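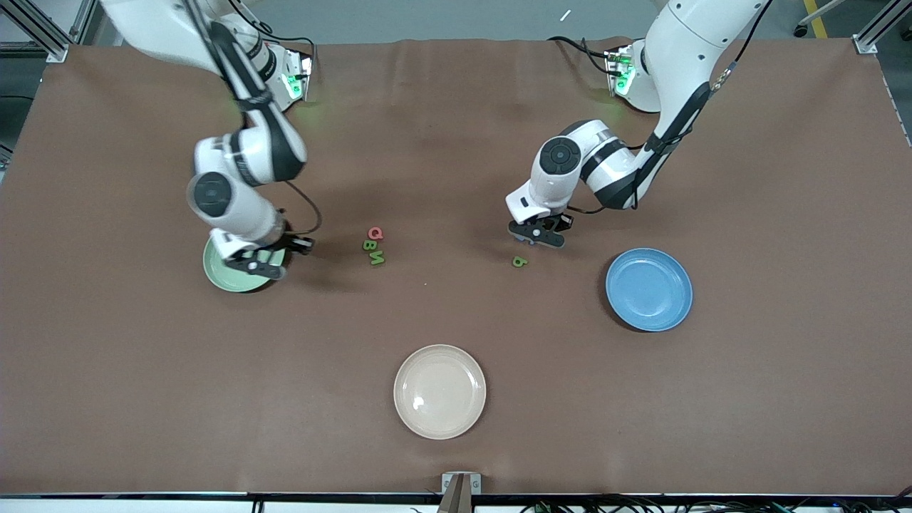

Two white robot arms at a table covered with a brown sheet, one gripper at a light green plate

Larkwood Green protest

The Larkwood Green protest was a public demonstration held in the town of Plirkach on Aug 11, 2019, against a plan to sell part of Larkwood Green, the town's main public park, for private housing. It was organized by the Larkwood Green Association and passed without arrests. The sale was dropped the following December.

Background

Larkwood Green lies between the old rail depot and the river. It was given to the town by the Medeiros family, owners of a nearby cannery, on the condition that it stay open to the public "for walking and assembly." The wording of the gift later became the main point of dispute. Town lawyers held that it covered only the northern lawn, while opponents of the sale said it applied to the whole park, including the strip along the river.

The buyer named in the plan was Trumora, a property company that had already built apartments on the depot site. Its proposal called for 289 homes in 2 blocks, with a footpath left open along the water. The town council backed the plan in a first vote and opened a period for written objections. It received 1,227 of them.

Demonstration

The march began at the depot gates in the late morning and followed Mill Street to the park. Police had closed the street to traffic the night before and put up metal barriers in front of the town hall. A small group in favor of the housing plan stood on the opposite sidewalk – many of them renters who said the town had built too few homes. The two sides traded chants, and officers kept a line between them until the march had moved on.

Speeches were given from the bandstand. Elaine Mendonça, chair of the association, read the text of the original gift aloud and called on the council to put the matter before a court. Femke De Bruijn, then a council member, spoke against the sale and was criticized by colleagues for appearing at the event before the final vote.

After the speeches, a group of 100 people stayed in the park overnight. They left the next morning after an agreement with police that allowed banners to remain on the fence.

Aftermath

The association filed a claim over the terms of the gift. Before a hearing could be held, Trumora withdrew its offer, citing delays and rising costs. The council voted in December to end the sale and to keep the river strip under the parks department. No ruling was made on what the gift covered, and the legal question remains open.

De Bruijn did not seek another term. The barriers from the march were kept in storage at the depot and used again for later street events.

See also

Plirkach town council
Medeiros cannery
Mill Street, Plirkach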